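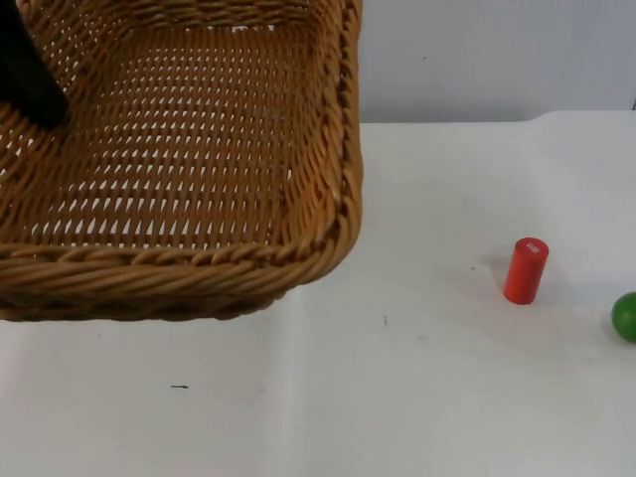

A woven basket with a braided rim, on a white tabletop.

Flera opens basket lending service for Odov households

ODOV, August 29, 2022 – Household goods shop Flera has opened a basket lending service at its premises in Odov. People who are clearing a cupboard, moving house or sorting out a spare room can now borrow woven baskets for up to 40 days and bring them back when the job is done.

The service starts with 704 baskets in four sizes. The smallest is meant for letters, keys and chargers. The largest will take bedding for a double bed. Borrowers pay a deposit of 100 crowns per basket, which is returned in full.

Flera tried the idea in May with some 100 households. Most kept their baskets for less than three weeks, and the middle two sizes went out most often. Several people asked for lids, and these will be added for the largest size later in the autumn.

"People buy storage before they know what they are going to keep," said Žofie Kratochvíl, who runs the Odov shop. "Then they have the things and the storage to find room for. We would like them to sort first and buy afterwards, if they still need to."
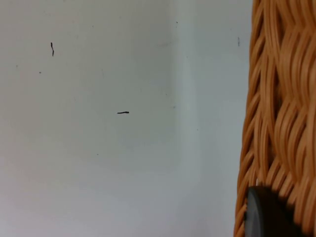
Photo: Svetozár Ondrejka

Baskets can be collected from the side counter on Sýkora street during normal shop hours. Borrowers need to show proof of address. Orders of more than six baskets should be placed two days ahead so that staff can get them down from the store room.

Each basket is brushed out and checked for broken strands when it comes back. Small repairs to rims and corners are done on site by Boris Polák. Borrowers are asked to keep baskets indoors, to line them before putting in anything with soil on it, and not to stack full ones more than two high.

Delivery is available within Odov through the carrier Stelport. The charge depends on the number of baskets and is given when the order is placed. Baskets sent out by carrier may be returned by hand to the shop.

Schools and clubs can borrow on the same terms, with one named person responsible for the deposit.

Enquiries: Ľudovít Jelínek, press contact, Flera, Odov.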